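Zikstead Folding Table, light wood top: two months of laundry on it

Reviewed by Valter Pacheco

I bought the Zikstead in April to replace an ironing board I never ironed on. What I needed was a flat place to fold clothes at a decent height, next to the dryer, that could go against the wall when the basement had to be a basement again. I paid full price at Deng, the housewares store near my work.

There are 2 sizes. I got the larger one. The smaller is fine for towels and kids' clothes, but a men's jacket laid flat with the sleeves out hangs over the side, and then you are folding in the air, which defeats the purpose. If you have the wall space, get the larger.

Setup

It comes assembled except for the feet. Four rubber feet screw into the legs by hand. One of mine was cross-threaded from the factory and took some persuading. The instructions are a single sheet with drawings and no words, and the drawing for the leg lock is backwards compared to the lock on my table. You push the tab toward the wall side, then lower the leg. I had it up in less time than it took to break down the box.

The legs lock with a click you can hear. I lean on the table more than I should and it has not folded on me. There is a small side-to-side wobble if you push hard at one end. On the basement concrete I fixed most of it with a piece of cardboard under one foot. On the carpet upstairs I could not get rid of it.

Height

This was the main selling point for me. I am tall and my kitchen table is too low for a full load. After two baskets of laundry my back would let me know. The Zikstead has two height settings and I use the higher one. My wife uses the lower. Changing between them means pulling a pin on each leg, and the pins are stiff, so in practice it stays where I left it and she complains.

If two people of very different heights plan to share it every day, the Sosteck table has a crank. It also costs more and weighs a lot more. My brother-in-law Custódio Magalhães has one and keeps it in the same spot year round, and I don't blame him.

The surface

The top is light wood with a clear finish. I was worried about snags. I ran an old pair of nylon tights across it in every direction before I put anything good on it, including along the edges, and they only caught in one place, at a rough spot near a corner. I took that down with fine sandpaper and it has been fine.

The finish is smoother than I would like for some fabrics. Cotton stays where you put it. Anything slick, such as a rain shell or a lined jacket, slides toward you as you fold and you end up chasing it. I tried one of the Sustach felt mats for this. It holds the clothes in place, but it picks up lint and then gives the lint back to the next dark shirt. I stopped using it after a week. A cotton bath towel does the same job and can go in the wash.

The pale color of the top turned out useful to me. Lint, stray threads and the little paper scraps from a tissue left in a pocket all show up, so I wipe them away before the next load. Dark clothes are easy to sort on it. Navy and black socks look different from each other on that wood in a way they never did on my brown kitchen table.

How I fold on it

I dump the basket at the far end and work toward myself. Heavy things come first, jackets and work pants, while the table is still clear enough to lay them out. Shirts next. Socks and underwear get whatever space is left at the end. A piece goes down crumpled, I find the collar or the waistband, pull that straight, and the rest usually follows.

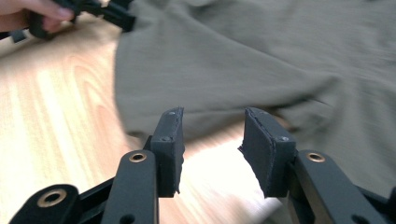
Olive-green garment on a light wood tabletop, loosely bunched.

For a shirt I smooth from the middle out to the side seams, turn the sleeves in, then fold in thirds. The larger table gives me room to do that and still have a finished stack next to me. On the smaller size at the store I could manage the shirt but the stack would have had to go somewhere else.

Cleaning and wear

A damp cloth and nothing stronger. I left a wet sweater on it overnight once and in the morning there was a faint dull patch. It faded over a few days but you can still find it if you know where to look. I would not dry anything flat on this table without a towel under it.

The underside is unfinished. It does not matter for folding, but when the table is stored upright that raw side faces out unless you turn it around, and it sheds a little dust for the first few weeks. I wiped it down twice and that was the end of it.

No marks so far from zippers or metal buttons, and I have not been careful. A dropped pair of sewing scissors left a dent you can feel with a fingernail.

Storage

Folded, it stands against the wall on its long edge. It does not hang, and there is no handle, just a slot cut in one side that is tight for a large hand in a glove and fine without one. It is light enough for one person on the stairs. The legs do not lock in the folded position, so one of them will swing out and hit you in the shin if you carry it with the legs facing down. Carry it with the legs facing in and hold the lower one with your fingers. A strap would solve this. I use an old belt.

Returns and service

I wrote to Zikstead about the cross-threaded foot on a Monday. They offered a new set of feet at no charge if I sent a picture of the old one. The return window is 30 days and you pay for shipping. I kept the table and took the feet, which arrived in an envelope with no note.

Good
Higher setting is a comfortable height for a tall person
Large size fits a jacket laid flat
Leg locks hold well
Easy to see lint on the light top

Not so good
Stiff height pins
Slick fabrics slide
Legs swing loose when folded
Water will mark the finish
Some wobble on carpet

Would I buy it again? Yes, in the larger size, and I would check all four feet in the store before bringing it home. For folding a family's laundry a few times a week it is enough table. If you also want to cut fabric or run a sewing machine, look for something heavier with fixed legs.

4 out of 5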